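# 水獭栖息地与河岸廊道工作组会议纪要(七月例会)

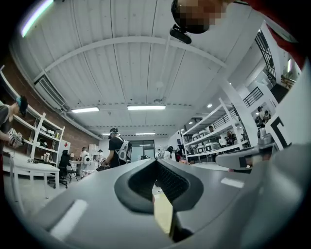
图1 灰色夹具,V形口底部有一块浅黄色物件

**地点:** Skinport 管理站二楼会议室
**时间:** 上午九时半至午后一时
**主持:** Mawar Latuheru
**出席:** 管理站监测组、巡护组、河道组、社区联络组、数据室;Boltow 流域办代表;Wostlow 咨询公司涵洞设计人员
**列席:** Cui 村村委代表(参加第四、五项)
**请假:** 实验室负责人(书面提交意见,由数据室代读)
**记录:** 数据室

## 一、上次纪要的确认与遗留事项

上次会议纪要经一处修改后通过。原文写“Boltow 下游段未见水獭活动”,监测组要求改为“Boltow 下游段在调查时段内未记录到水獭活动痕迹”。流域办代表同意,并提出今后所有报告都用后一种写法。会议采纳。

遗留事项逐条核对如下:

- 旧闸口的警示牌已经换好,新牌的中文部分有一个错字,“獭”误作“懒”。巡护组已用贴纸盖住,等下一批印制时一并更正。
- 红外相机的存储卡编号规则已发给各组。巡护组反映规则里没有写清楚换卡以后旧卡编号是否沿用。数据室答复:不沿用,旧卡编号作废,新卡从登记簿的下一行取号。这一条补进规则。
- 与 Cui 村签订的河岸通行协议,村里已盖章,管理站还没有盖。主持人会后处理。
- 流域办答应提供的历年枯水期流量表尚未收到。流域办代表说明,早年的表是纸质的,正在录入,先给已录完的部分。
- 去年冬天借给河道组的两副胶裤仍未归还。河道组说一副漏水,已经送修。

## 二、上半年痕迹调查结果

监测组汇报。调查沿用原来的样线,按河岸步行搜寻粪便、足迹、刨坑和取食残留。本轮共采集可用粪便样品 39 份,主要来自 Skinport 河口的石滩和 Boltow 支流汇入处的两侧岸坡。Cui 湖周边有足迹记录,没有采到可用样品。

监测组提到几点情况:

1. 河口石滩的样品集中在几块固定的大石头上,与往年一致。涨潮以后石面被冲刷,同一位置的样品保存时间很短,巡护组如果隔得太久再去,基本采不到。
2. Boltow 汇入处左岸今年新出现一个刨坑点,靠近废弃的抽水房。抽水房的铁门半开,房内地面有鱼鳞和蟹壳。监测组没有进入更深处,在门外拍照后离开。
3. Cui 湖的足迹出现在北岸芦苇带外缘的淤泥上,步幅和趾印形态与水獭相符,但其中一段与家犬足迹重叠,判读时有分歧。现场照片由两名调查员分别判读,一人定为“确定”,一人定为“可能”。

讨论中,流域办代表问 Cui 湖的记录能不能写进下半年的规划说明。主持人意见是可以写,等级只能写“可能”。监测组同意,并提出在北岸增设一台红外相机,等有影像以后再改等级。

巡护组提出,样线表格上的“无”和“未查”常被混填。今年有几张表,因为水位太高走不进去,巡护员直接填了“无”。数据室已经把这几张退回,巡护组核对后全部改为“未查”。会议要求下一轮调查开始以前,由监测组给巡护员讲一次表格填写,讲解安排在 Skinport 管理站,自带表格和铅笔。

关于调查时段,监测组建议秋季一轮仍放在枯水期开始之后。流域办提醒,枯水期开始的时间近年不太稳定,最好以流量读数为准,不要以月份为准。监测组接受,具体的触发读数由双方会后商定。

## 三、样品检测与保存

实验室负责人书面意见由数据室代读,要点如下。

粪便样品的提取工作已经开始,先做河口的一批。部分样品的管壁标签受潮,字迹模糊,只能靠盒内位置对照登记表来确认。有一份样品的管号与登记表对不上,暂不检测,单独存放。实验室建议改用耐酒精的标签,并在管盖上另写一次编号。

实验室另外提出,现场采样时单管装样过多,保存液浸不透,影响后面的提取。希望采样人员只取表层新鲜部分,装到管身下半截为止,其余留在原地。留在原地还有一个考虑,水獭用粪便做标记,全部取走会干扰它们的行为。

监测组对“取表层”这一条没有意见,对“只装半截”有保留。监测组的做法是多装一点,回来再分管。实验室的书面意见中已写明,回来再分管会增加交叉污染的机会。会议讨论后按实验室意见执行,监测组修改采样说明。

食性分析暂不外送。外送报价偏高,而且对方要求一次送够一整批。主持人建议先由实验室用筛洗的办法挑出鱼骨、鳞片和甲壳碎片,能认到哪一级就认到哪一级。河道组手里有一套本地鱼类的咽齿标本,可以借给实验室对照,借出时需登记。

冷冻柜的问题再次提出。现有冷冻柜与站里的厨房共用一路电,上个月跳闸一次,发现得早,样品没有解冻。后勤已答应单独拉线,没有给出日期。会议请主持人再催。

## 四、Boltow 公路涵洞改造

Wostlow 咨询公司介绍了涵洞改造的修改方案。

现状是公路从 Boltow 支流上方穿过,水流经涵洞排入下游。水位低的时候,水獭可以沿洞内一侧的淤积走过去;水位高的时候,洞内没有可以落脚的地方,动物会上岸横穿公路。巡护记录中的路杀点都在涵洞口附近的路段。

修改方案包括:

- 在洞内一侧加装高出常年洪水位的走道,两端用缓坡与河岸相接;
- 公路两侧加装引导围栏,从洞口向上下游各延伸 100 米;
- 围栏底部埋入土中,防止从下面钻出;
- 洞口两侧补种本地灌木,遮挡车灯。

河道组问走道会不会影响过水。Wostlow 答复,按流域办提供的洪水数据做过核算,走道占用的断面在允许范围内,核算书已附在方案后面。河道组表示核算书用的是改道以前的数据,上游改道以后洪峰到达的时间有变化,需要重算。Wostlow 同意重算,请流域办提供改道后的数据。流域办代表确认可以提供。

监测组对围栏的末端提出意见。围栏如果在直线处突然结束,动物沿着围栏走到头,正好上公路。建议末端向外折回,形成一个钩形。Wostlow 说图上已经画了折回,只是比例小,看不清楚。会上放大查看,上游一侧有折回,下游一侧没有。Wostlow 记下,修改后重发。

走道表面的材料有过一段讨论。原方案用光面混凝土,巡护组认为太滑,长了青苔以后人也站不住。Wostlow 提出拉毛处理,或者在表面嵌入河滩石。监测组倾向嵌石,嵌石的走道上更容易留下粪便,便于日后监测。河道组担心石头松脱以后堵在洞口。最后定为拉毛,每隔一段嵌一块扁平大石,石头底部用砂浆固定。

Cui 村代表提到,围栏位置有一段压在村民去河边取水的小路上。这条路图上没有。Wostlow 表示可以在围栏上开一道自闭门。村代表希望门的宽度能过手推车。联络组陪同 Wostlow 到现场与村民看过以后再定门的位置,图纸相应修改。

施工时间不能与繁殖哺育重叠。本地水獭的产仔时间并不固定,监测组的意见是开工之前先查一遍洞口上下游的岸坡,发现有在用的洞穴就推迟。会议同意,把这一条写入施工合同,查勘由监测组负责,结果以书面形式交给施工方。

## 五、Cui 湖北岸的渔具问题

社区联络组汇报。Cui 湖北岸有村民使用地笼捕虾蟹,地笼入口没有防护,水獭钻进去以后出不来,会溺死。上半年村民主动交来一只死亡幼獭,就是在地笼里发现的。尸体已送实验室冷冻保存,尚未解剖。

联络组的做法是先不谈禁用,先谈改装。在地笼入口加一个硬质方框,虾蟹能进,水獭的头进不去。样品框做了 3 种尺寸,由愿意参加的村民试用。试用时间为一个捕捞季。

村委代表发言,主要内容如下:

- 村民担心加框以后大的螃蟹进不去,收入减少。这一点需要有人记录前后的渔获,口说无用。
- 交死獭的那户人家很紧张,怕被罚。希望管理站给一个明确的说法,以后主动上报的不追究。
- 外村人夜里也来下笼,这些人不归村里管。
- 方框不要用铁丝做,锈了以后扎手。

主持人答复:主动上报误捕的不追究,由管理站出一份书面说明,张贴在村委公告栏;说明的文字先发村委看过再贴。外村人下笼的问题由巡护组调整夜间路线,与村里的护湖员交换联系方式。方框材料改用塑料,联络组重新打样。

关于渔获记录,监测组建议用最简单的办法,每户一本小本子,每次起笼记下重量和大蟹的数量,不要求写别的。村委代表认为重量可以记,数量可能记不全。联络组会与参加的住户当面商量,以他们愿意记的内容为准。

监测组问试用中是否需要一组不加框的地笼作对照。联络组认为在已有幼獭死亡的北岸继续放不加框的地笼不合适。会议决定不设对照,用村民往年的渔获作比较,报告中写明这种比较的局限。

村委代表还转达了鱼塘住户的意见。湖东有几口鱼塘夜里丢鱼,塘主认为是水獭。联络组已去看过一次,塘埂上的痕迹更像鹭鸟和黄鼬留下的,但也不能排除水獭。会议同意借一台红外相机给塘主,相机对着塘埂缺口安装,影像归塘主和管理站共同保存。补偿问题暂不讨论,等有影像后再提。

村委代表在本项结束后离席。

## 六、河岸植被与放牧

河道组汇报岸坡植被情况。Skinport 上游右岸去年补种的柳条成活尚可,靠近牛群饮水点的一段几乎全部被啃光。围栏的立柱被牛蹭歪,铁线松脱。

河道组提出两个办法:一是加固围栏,二是在离河岸远一些的地方设饮水槽,让牛不必下到河里。与牧户谈过,牧户愿意用饮水槽,但要求管理站负责水泵的维修。主持人问维修费用有没有估算,河道组还没有。本项推到下次会议,届时带上估算和水泵的型号。

外来植物方面,右岸有成片的水葫芦漂来,集中在旧码头的桩子之间。巡护组打捞过,堆在岸上晒干。监测组提醒,堆放地点不要靠近刨坑点。巡护组同意改堆到停车场后面的空地。

关于岸边枯木的清理,意见不完全一致。河道组按照防汛要求需要清走倒伏的大树;监测组希望保留根部外露的树桩,水獭常在树根下面休息。会上约定,倒树主干可以锯断运走,树桩和根盘保留,确实影响行洪的由两组到现场共同确认以后再动。

## 七、红外相机与数据整理

数据室汇报。各点相机运转基本正常,Boltow 上游一台进水,已收回。误触发的照片很多,主要是芦苇晃动。巡护组在换卡时顺手剪掉镜头前的芦苇,效果不错,但有的点剪得过多,相机暴露在外,容易丢失。今后只剪镜头正前方的部分。

照片判读仍由人工完成,积压比较多。数据室希望各组每周都派人来帮忙看一会儿照片。监测组表示可以,巡护组人手紧张,改为雨天不出巡的时候过来。

照片中偶尔拍到村民和钓鱼的人。数据室的处理办法是:只要照片中有人,就单独存放,不对外使用,不发在工作群里。会议重申这一条,并请各组删除手机里已经保存的此类照片。

坐标的公开程度再次讨论。流域办希望在规划说明中附点位图。监测组不同意公开刨坑点和洞穴的准确位置。最后商定,规划说明只附河段图,标出有记录和未调查的河段,准确坐标留在管理站,需要使用时书面申请。未调查的河段用斜线表示,不得与没有记录的河段用同一种颜色。

## 八、保护范围的调整建议

流域办代表介绍,下半年将修订河段保护范围,各单位可以提交建议。

现有范围以河口为中心,Boltow 支流只包括汇入处以下的一小段,Cui 湖北岸不在其中。监测组拟提出两项建议:把 Boltow 支流的范围向上延伸到涵洞以上;把 Cui 湖北岸的芦苇带列为限制施工区。

河道组支持第一项。对第二项,河道组认为芦苇带每年需要收割,列入限制区以后手续会变得麻烦。监测组解释,限制的是填土、硬化岸坡和修建码头,收割可以照常,只要分片轮流,不要一次割光。主持人请监测组把允许的事项写进建议正文,不要只列禁止的事项。

联络组要求,建议提交之前先在 Cui 村开一次说明会,把图带过去给村民看。流域办代表提醒提交有截止时间,说明会不要拖。会议同意先开会再提交,村民意见作为附件一并送出。

## 九、其他

- 巡护组申请新的头灯,现有的电池盖容易脱落。主持人同意,由后勤采购。
- 小学提出请人去讲一次水獭,时间未定。联络组负责联系,标本和足迹石膏模型可以带去,头骨标本不外借。
- 河口停车场的垃圾桶夜间被翻,怀疑是野狗。后勤换带扣的盖子。
- 监测组请各位见到死亡个体时不要自行移动,先拍照、记录位置,再打管理站值班电话。位于公路上的,以自身安全为先。

## 十、待办事项

| 事项 | 负责 | 完成要求 |
|---|---|---|
| Cui 村河岸通行协议盖章 | Mawar Latuheru | 会后即办 |
| 催办冷冻柜单独供电 | Mawar Latuheru | 下次会议报告日期 |
| 误捕上报说明起草,送村委过目 | Mawar Latuheru、联络组 | 张贴前须经村委看过 |
| 提供上游改道后的洪水数据 | 流域办 | 直接发 Wostlow |
| 提供已录入的枯水期流量表 | 流域办 | 分批提交 |
| 重算过水断面,补画下游围栏折回段 | Wostlow | 与修改图纸一同发出 |
| 现场确定自闭门位置 | Wostlow、联络组 | 请取水的村民到场 |
| 商定秋季调查的触发读数 | 监测组、流域办 | 秋季调查之前 |
| 修改采样说明,更换标签 | 监测组、实验室 | 秋季调查之前 |
| 表格填写讲解 | 监测组 | 秋季调查之前 |
| Cui 湖北岸增设红外相机 | 巡护组 | 安装后报数据室登记 |
| 塑料方框重新打样 | 联络组 | 本捕捞季开始前 |
| 鱼塘借用相机并安装 | 联络组、数据室 | 填写借用单 |
| 饮水槽及水泵维修估算 | 河道组 | 下次会议 |
| 保护范围建议正文 | 监测组 | 说明会之前发各组 |
| 存储卡编号规则补充 | 数据室 | 下次换卡之前 |

下次会议仍在 Skinport 管理站召开,时间由数据室另行通知。对本纪要有修改意见的,请在下次会议之前书面发给数据室。

抄送:流域办、Wostlow 咨询公司、Cui 村村委(第四、五、八项)、实验室。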